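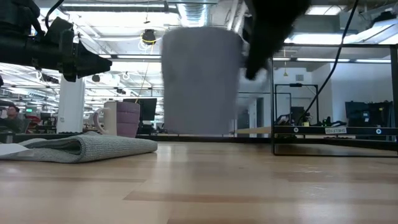 A gripper at a cup on one of the wooden tables at Trimen's test floor, with a folded towel and mugs to one side.

When Harriet Pennington started at Trimen, her job was packing. She wrapped cups, mugs and bowls for mail-order customers, checked each one for chips and slid it into a divided carton. On a good shift she could close 42 cartons before lunch.

She still knows how to do it, and that knowledge is now most of her job. For the past 18 months Pennington has worked upstairs, where the company is trying to get robot arms to handle the same goods. She sets out the pieces, watches the arm try, and writes down what went wrong.

"A tall cup wants to tip," she says. "My hands know that before I do. The arm has to be shown, and then shown again with the cup turned a little."

Trimen, which ships housewares from a converted mill in Skaltalton, employs 39 people. None have been laid off over the project, which the company calls Dogar. But the work has shifted. Four packers have moved to the test floor, two retired and were not replaced, and the evening shift was dropped in January.

Declan Tapsell, who runs operations, does not pretend the last of those was painless. Some people had arranged their child care around evenings. Others counted on the extra dollar an hour.

"We told them in November and I think that was too late," he says. "I'd do that part differently."

What the packers upstairs gained is less wear on their wrists and a steadier schedule. What they lost is harder to price. Downstairs, the line talked all day. Upstairs, people sit at screens, and a session can go by with hardly a word. Pennington eats lunch with her old crew and says she plans to keep doing it.

The pay question is still open. Test operators earn the same rate as packers, although they now write reports and reset equipment when it stops. Pennington has asked for a separate job grade. Tapsell says he supports it and that a decision will come with the next budget.

As for the arms, they are slow. Tapsell puts them at around a third of a trained packer's pace with plain shapes, and worse with handles. Takurico, the contractor that supplies the software, has promised an update in nine weeks.

Pennington has a list ready for them. Handles are at the top, followed by anything soft. She has also asked for a stool that goes up higher.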